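Part 2: Sorting and checking your tumblers

Right, with the shelf up and level (well done, the brackets are the worst bit), we can get on to the cups. I use the Twal plastic tumblers for everything from squash to paintbrushes, so mine get a hard life and I go through them once a month.

1. Tip everything out of the Werard crate onto a tea towel. Check the bottom of the crate as well — I once lost a lid down there from January to April.

2. Stand each tumbler upright and give it a gentle squeeze between finger and thumb. If it creaks or gives at the rim, put it to one side.

3. Hold it up near a window and turn it slowly. You're looking for cracks, which catch the light as a line you can feel with a fingernail. Run the nail across anything you're not sure of.

Note: fine scratches are fine! Mine are covered in them and I still drink from them every day. Use a soft cloth from now on and keep the green scourer for the pans.

Caution: don't pour boiling water into a tumbler to "freshen it up". Bautista Bravo did 2 of mine that way and neither of them sits flat any more.

4. Compare any worn one with the pinky-red one below. Pale little streaks at different angles, a few fainter scuffs higher up, and I'd happily call that a keeper.
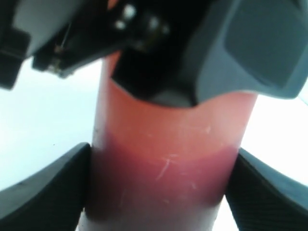 5. Put the keepers back in the crate, rim down, with the tallest along the back.

6. Anything cracked goes in the recycling if your council takes it. Spares are listed in the Prinier leaflet under part 291, and they come with the lids.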